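Minutes - data collection check-in, Drirkon bin and shelf task
Thursday, April 9, 2026, Oltdale site, side room next to the collection floor

I took notes this time, so if your point came out shorter than you said it, that's me. Six of us in the room, Wikov on the line for the first half, Segers for the whole thing. Last meeting's minutes were accepted with one fix (the reset rule applies to both shelving units).

## 1. Where the numbers are

We have 2,979 episodes recorded on the bin and shelf task, and 2,103 of those have passed review. That's better than I expected, since we tightened the review sheet partway through! The rest are either waiting for a reviewer or were sent back for trimming. Most of the trimming is boring stuff - long waits at the start while the operator gets comfortable with the hands.

We talked for a while about what counts as the start of an episode. Right now half the operators begin with the hands already raised in front of the shelves and the other half begin with the arms down, and the model is going to see both. I don't mind that, but the label has to say which one it is. Agreed to add a start pose field to the form.

The other piece was contact. Wikov's training people want more examples of reaching in close to large yellow surfaces, with one hand open and free and the other arm working, because those are the ones where the current policy gets timid and backs off.

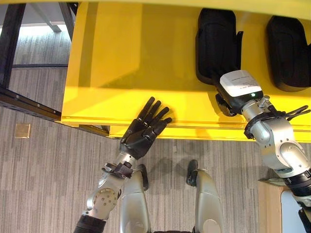 Wikov added that the timid behavior shows up most when the two arms are doing different jobs, and asked if we could record those as their own batch so they can be weighted separately. We said yes, as long as the batch gets its own tag and we're not sorting it out by hand afterward.

**Decided:** a separate batch of 300 episodes, tagged for split-arm work. Start pose field goes on the form before the first one is recorded.

## 2. Layout of the parts

This took the longest, and I'll admit some of that was me. The question was how much to vary the shelves between episodes. At the moment the silver parts live up top, the black trays go in a spaced row on the level under them, and more trays are packed in the gray bin with cardboard. It's a nice tidy layout and operators like it (me too). The trouble is that a tidy layout teaches the policy where things are, and we want it to look.

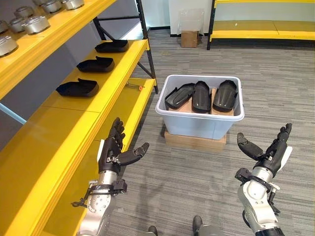
So I suggested we shift the bin position every session and change the spacing of the trays every few episodes. Segers was fine with moving the bin but worried about the spacing, because their reset checklist assumes a fixed row and resets are already eating into the day. We went back and forth on this. Somebody floated printed layout cards, so whoever is resetting just pulls the next card and copies it, and that seemed to calm everybody down.

Also under this item:

- Trays in the bin should lean at different angles. Perfectly stacked trays are out, apart from one short set we keep for comparison.
- Cardboard stays in the bin. The real bins come with it, so the model should get used to it.
- Small tools lying on the lower shelf are allowed, but note them on the form.
- The second shelving unit stays in the background for now. We'll revisit once the first one is done.

**Decided:** layout cards, with 72 layouts in the first set. Segers will update the reset checklist to match.

## 3. Wrist views

The wrist cameras are the part of the data I get the most questions about. Reviewers have been flagging wrist clips as bad when the view is mostly hardware and shelving edges with no part in sight. I get why, they're confusing to look at if you're used to the head view. But those moments happen in every reach, and if we throw them out we end up with a policy that only knows the last second before a grasp.
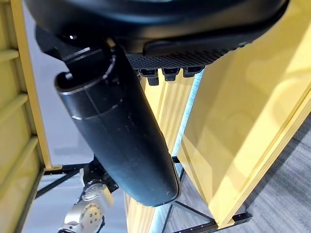

My proposal was that a wrist view never fails a clip by itself. It fails if the stream drops, freezes, or is out of sync with the head view, and that's it. Reviewers should have both views open side by side anyway - a couple of people said they'd been doing wrist clips alone to save time, so please stop doing that.

There was a side discussion about whether to go back over clips already rejected for this. I think we should, at least the recent ones. Nobody objected, though I noticed nobody jumped up to do it either, so I've put it on my own list.

**Decided:** new wrist rule goes on the review sheet. Rejected clips from the current task get a second look.

## 4. Holding the bin

Short one. We want more variety in what the hands do around the bin: fingers over the rim, one hand on the side, no hand on it at all. Operators tend to settle into one habit each, and then the data has one habit per operator. For the new batch, the layout card will also say which hand, if any, goes on the rim, and the free hand should stay open and near the shelves until it's needed.

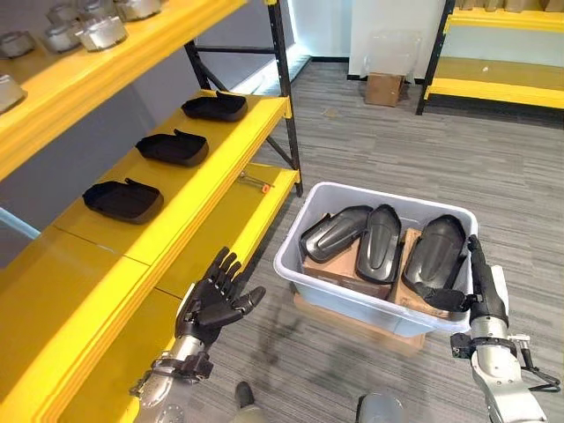 ## 5. Actions

- Me: start pose field on the form, second look at rejected wrist clips, first draft of the layout cards.
- Segers: reset checklist, plus a trial run with a handful of cards before the full set gets printed.
- Wikov: send over the tag name they want for the split-arm batch, and tell us what file layout they need.
- Reviewers: head and wrist views together from now on.
- Operators: try the rim options on the practice setup and shout if any of them feel awkward.

## 6. Anything else

Drirkon asked when they can see a first policy trained on this set. We said June, provided the split-arm batch is through review by then. There was also a request for a second review screen, which I'm all for, but it needs a price before we can say yes.

Next check-in is in the same room. Send me corrections to these notes before then and I'll fix them.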